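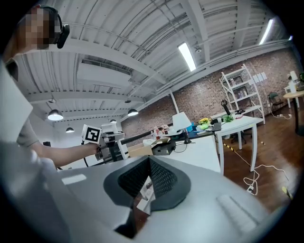
4.2 Demonstration at the open day

Figure 3. Data collection with two hand-held grippers during the open day in Fumville. A square marker card is fixed on top of the gripper held by the demonstrator.

The second part of our study took place at the open day of the Prenoretti workshop in Fumville, on 2023-05-26. The visitors came in small groups, and each group stayed for one full round of the demonstration. A round consisted of a short spoken introduction, three recorded tasks, and a time for questions. In total 80 visitors agreed that their answers can be used in this paper.

The demonstrator worked with the same hand-held grippers as in the laboratory sessions of March (Section 3.1). Figure 3 shows the view from one gripper toward the other one. The marker has a black pattern on white ground, and its position is computed for every image in which all four corners are found. In such a close view the gripper body fills a large part of the image, so the marker must be searched only in the upper half. We used the Vaher software for this step, with the same settings as before.

During the day we recorded 400 short episodes. From the laboratory we already had 2,953 episodes, of which 1,497 were made with both hands. We kept the two sets separate in the evaluation, as the conditions were different in several points. The demonstrator often interrupted a task to answer a visitor, and these pauses were later removed by hand. Also the lighting was not controlled by us.

After the round, visitors filled in the Brinurell questionnaire on paper. Many of them wrote that they had expected to see a robot which moves by itself, and that the purpose of the marker became clear only after the introduction. The answers are discussed in Section 5.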